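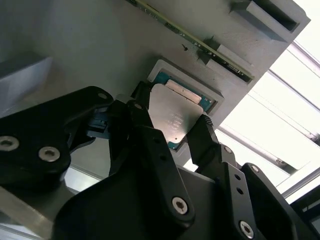 Silo: processor placement set
Student robotics club, Ziltgate

Contents
Silo holds 700 episodes of one task: place a processor in the square pocket of a gray practice fixture. The club recorded it as a term project. The wrist view is the main stream.

Layout
train/ — 80 percent of episodes
val/ — the remainder
notes/ — operator log, plain text

Each episode folder has a video, a joint log and a label file. Labels are seated, tilted or dropped.

Known problems
Window light washes out part of the view in many episodes. Printing on the chip is usually too blurred to read, so do not use it to check orientation.
In 11 episodes the joint log starts late. They are listed in notes/ and skipped by the loader.

Versions
Version 2, Mon 26 February. Splits redone. The Prisov baseline was trained on the old splits and will be rerun in June.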